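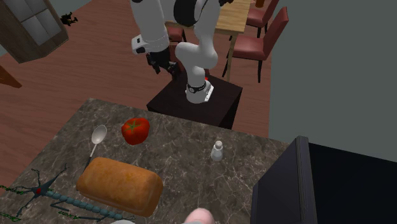 Coursework > Finance > Project Reports

Search reports Enter keyword Go

Closing prices and turnover in thinly traded shares
July 5, 2018
By a second-year student, Applied Finance

1. Aim

The project tests whether a day of unusually high turnover in a small share is followed by a reversal in price over the next week. Three listed firms were used: Gedlow, Makokha and Trinder. All three trade on most days but seldom in large size.

2. Data

Daily closing prices and volumes were taken from the Faltora price service, starting in October. Days with no trades were removed. The cleaned file held 2365 rows, including rows kept only to work out moving averages. Prices were adjusted for dividends and for one share split at Makokha. Each series was then set to 100 on its first day so that the three could be plotted on one axis.

3. Method

A high-turnover day was defined as one on which volume was more than twice its 20-day average. This gave 106 such days across the three shares. For each, the return over the following five sessions was compared with the average five-session return of the same share. Overlapping windows were merged – the first day was kept and the later ones dropped – and this removed 9 cases, leaving 97.

4. Results

Gedlow and Trinder both showed a small reversal after days on which the price had risen. The effect after falls was weaker and had the wrong sign for Trinder. Makokha showed no clear pattern in either direction. None of the differences was significant at the 5% level once trading costs were left out, and adding costs would reduce them further.

5. Limits

Closing prices in thin shares may be several hours old. A reversal measured from them could come from trades bouncing between the bid and the offer. Quote data would be needed to separate the two, and the Faltora licence did not cover it. The cut-off of twice average volume was also chosen before testing and was not varied.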